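# Re-zeroing the arms on the Plultham bench cell

Applies to both arms. Do this after any base bolt has been disturbed, after a gripper swap, or when pick positions drift by more than two millimetres. 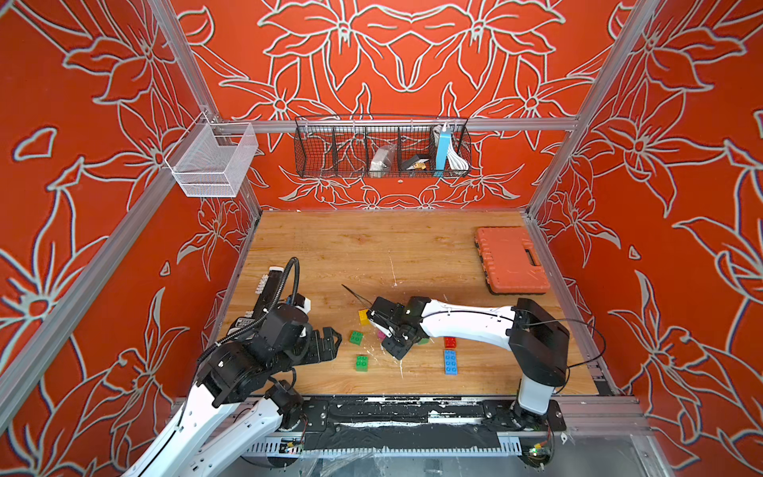

Before starting, stop the running program from the Usex console and confirm both arms are in hold. Support each forearm by hand before releasing the brakes – the links drop under their own weight.

## 1. Mechanical check

- Check the base plate bolts on the front rail for movement. Retighten in a cross pattern.
- Clean the rail with a damp cloth. Do not spray anything near the cable duct or the control board underneath.
- Move each wrist through its full range and watch the cable loop. It must not pull tight or catch on the gripper.
- Open and close both grippers twice from the console.

## 2. Zero the joints

1. Clear the bricks from the tabletop.
2. Release the left arm and move it to the home pose.
3. Run `ayaaba zero --arm left` and wait for the prompt.
4. Compare the shoulder encoder value with the logged reference, 3478. A difference of a few counts is acceptable.
5. Re-engage hold, then repeat for the right arm. Its shoulder reference is 167.

If a value is well outside its reference, do not save. Power the arm down, reseat the encoder connector and start again from step 2.

## 3. Verify

Put the bricks back and run the Desach pick test at low speed, one arm at a time. Watch the fingertips as they approach the table. Contact with the boards means the zero is low and section 2 has to be redone.

Record both shoulder values in the maintenance log. Changes to the references go through Adjoa Darko.

Last revised Dec 12, 2025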